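Hanging Fabric on Plaster and Painted Walls

Fabric is a cheap way to cover a patched wall, a fuse panel or a run of old shelf holes. Most failures come from the top edge. The rest come from cutting the cloth too small.

Measuring

Measure the wall at the top, the middle and the bottom. In older houses the three figures rarely agree. Use the largest and add 2 inches per side for the hem. A wall of 53 inches therefore needs a cut width of 57. For a flat panel, no extra fullness is needed. For soft folds, multiply the finished width by 1.5 before adding the hems.

Buy the length in one piece. A horizontal seam shows through paint-side light and will pucker after the first wash.

Choosing the cloth

Medium-weight cotton, polyester twill and felt all hang well. Thin lining fabric does not — it shows every pin and every draft. Dark colors hide wall repairs better than light ones but show lint and fold lines. Wash cotton once before cutting. Do not wash felt.

Removing creases

Press on the back, with the iron set for the fiber, and roll the cloth on a cardboard tube as you go. Folding it again undoes the work. If it is already up, use a hand steamer from the bottom toward the top, keep the head moving, and leave the panel alone until dry. Test an inside hem first. Acetate and some coated fabrics spot permanently.

Fixing the top edge

Start at the center and work outward, one pin left, one pin right. Space pins 4 inches apart for light cloth and 3 inches for anything heavier. Angle each pin downward into the wall so that the weight pulls it in. On hard plaster, pins bend; fasten a thin wood batten with screws and staple the cloth to that.

Curved walls need closer spacing, 2 inches or less, and the cloth should follow the wall without being pulled tight. Tension across an inside curve lifts the middle of the panel away from the surface.

Adding letters or shapes

Light cut-outs can go on after the cloth is up. Mark the baseline with a chalked string. Lay out the largest letter first and space the others from it by eye, as equal gaps look uneven between round and straight shapes. Fix with small pins pushed through from the face, or with hook tape on felt. Hot glue leaves a hard patch that does not wash out.

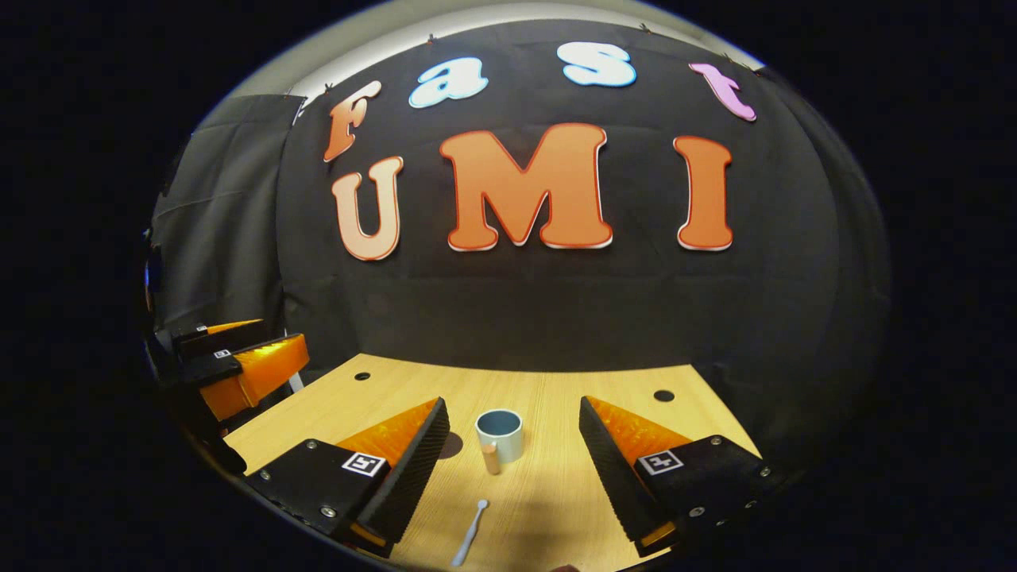
Cleaning in place

Vacuum with the brush head at low suction, top to bottom. A damp microfiber cloth takes lint off black fabric. Twice a year is enough in most rooms; I do mine in March and again when the heating goes on.

Taking it down

Pull pins from the ends toward the center, supporting the cloth with one hand. Fill the holes with lightweight spackle, let it dry for the time on the tub, sand with fine paper and touch up.

Dénes Csonka, Otgate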